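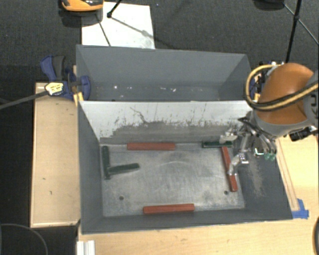
Red and green blocks in the front compartment, gripper going into the right rear corner.

Self-resetting grasp learning with two compartments: how do I report the result fairly when the blocks drift to the walls?

Posted by Agnese Rätsep in Robotics and Automation

Hi all! Long-time reader, first real post, and I'm having so much fun with this project that I'll try hard to keep it short.

We're testing a grasp learning method where the robot makes its own training data. It picks from one compartment, drops into the other, and when the first one is empty the two swap jobs and it goes back the other way. A person only has to step in when something gets stuck. The policy picks a grasp point and a wrist angle from a depth image, the arm tries it, and the try is labeled a success if something is still between the fingers after the lift. Then we retrain overnight and start again in the morning. Watching it get better from one morning to the next is about the best thing that has happened to me in a lab.

We used long thin blocks on purpose. A cube forgives you for almost any wrist angle, but a long block lying near another one doesn't, and we wanted to see whether the wrist angle was really being learned. It is! The early policy came down at any old angle and the current one lines up across the block before it gets there.

Now the trouble. On our last evaluation we got 89 percent success over 349 attempts, which I was thrilled about until I sorted the attempts by where the block was. In 40 of them the target was touching a wall or the divider, and that small group has most of our failures in it. Out in the open, the policy hardly misses.

You can see the kind of thing I mean in the picture: one red block lies along the base of the divider, and a green one is down there too on the right, next to the angled red block. There's no room for a finger on the divider side unless you push the block away first. The walls slope, so a finger coming straight down also lands on the slope before it reaches the floor.

My questions are these:

Should the headline number stay as the overall 89 percent, with the wall cases in a table further down? Or is that hiding the interesting part?

Is it fair to compare with the Cuvano baseline, which was evaluated with blocks placed by hand in the middle of the bin before every try? Our blocks lie wherever the robot left them.

And has anyone got a simple way to get more wall data without tilting the whole thing by pushing blocks against the walls myself? My supervisor would like a draft in September and I'd love to have a good answer to this by then.

Edit: several people asked, so – yes, a failed try leaves the block wherever it ended up, and the next try starts from there. There's no reset between attempts.

prutomska

What a nice setup, and I'm glad you sorted by position before writing it up. I've run swap-the-bins data collection for a good while and the wall problem comes along with it every time, so let me take your questions in order.

Headline number: keep the overall figure, but put the wall and open-floor figures right beside it, in the same sentence if you can. The overall figure depends on how often blocks happen to be at a wall, and that depends on your bin, your drop height and your policy. Somebody with a wider bin would get a better overall number from exactly the same policy. The two separate figures travel much better to other people's labs.

The bigger thing, and your edit is the reason I'm writing at all, is that your 349 attempts aren't independent of one another. When the robot misses a block at the divider, the block is still at the divider, and if the policy likes that block it will go straight back for it. One awkward layout can give you five misses in a row. If you work out an error bar as though every attempt were a fresh coin flip, you get a bit over three points either way, and I would expect the true one to be wider.

What I do is group the attempts. Call everything from "compartment full" to "compartment empty" one round. Then resample whole rounds, with replacement, a few thousand times, and take the spread of the success rate from that. It's a dozen lines of code. If the bar hardly changes, lovely, you can say so. If it doubles, you've learned something about how your failures bunch together and it's worth a paragraph.

I'd also report two measures instead of one: success per attempt, and attempts needed to empty the compartment. The second one charges you properly for a block that takes six tries, and people who want to use this for real work care about it much more.

Cuvano comparison: as it stands, no. They had a harder job in some ways and an easier one in this one. But you can fix it cheaply! Run a short session under their rules, blocks placed by hand in the middle, and report that next to theirs. Then report your self-reset number as a separate row and don't put anything in bold across the two. Readers will see what is being compared with what.

One more check that costs nothing. Look at whether your success label is right near the divider. "Something is between the fingers after the lift" can go wrong if two blocks are close together and you come up with the other one, or with both. For your purposes both may still be fine, but decide and write it down. With the blocks in your picture, the red and green pair by the gripper is just where I'd go looking in the logs.

Samuel

Can you tape some foam along the walls so the blocks don't get so close? Worked for us. Also try dropping from lower down, ours slid around a lot less when we did that.

Agnese Rätsep

Samuel, thank you! I'll try the lower drop for sure. The foam I'm in two minds over – it would make the numbers nicer, but then I've changed the bin for the policy and the comparison gets murkier still.

prutomska, this is wonderful. I'd never thought of a round as the unit. I went back to the logs over lunch and the misses really do come in clumps, and one very stubborn block made a clump all by itself. Resampling tonight.

lerton_k

Adding to prutomska's answer, mainly on the last question, getting more wall data.

Don't place blocks by hand. Change the drop. You choose where the robot lets go, so for a share of the drops pick a release point close to a wall or the divider, and leave the rest as they are. The robot builds its own hard cases and nobody's hands go in the bin. Record which drops were steered. Train on all of it, but evaluate only on rounds with ordinary drops, otherwise your test layouts no longer match the ones you're claiming a result for.

If that isn't enough, add a second action. We gave our policy 2 choices, grasp or nudge, where a nudge is a short sideways sweep with the fingers closed, starting at the wall and moving toward the middle. The nudge got its reward only if the next grasp worked. It took a while to start using it (for the first few nights it just grasped and grasped) and then it began sweeping blocks off the divider before picking them, and I may have run down the hall to fetch people.

Two cautions. Put a force limit on the nudge before you run it unattended. And sloped walls are trickier than straight ones, because a fingertip that slides up the slope gives a different reading from one that's jammed, so test your limit against the wall slowly and with someone at the stop button.

For the paper, I'd show the plain version and the nudge version side by side with the wall cases split out in both. If the open-floor number stays the same and the wall number climbs, that's a very clear result and I'd be happy to read it.

Agnese Rätsep

The steered drops are a ten-minute change, so they're going in this afternoon. The nudge will take me longer, but oh, I want to see that! Resampled error bar came out wider than the coin-flip one, as predicted. I'll post the rounds table when the next batch is done, and please do keep suggestions coming in the meantime.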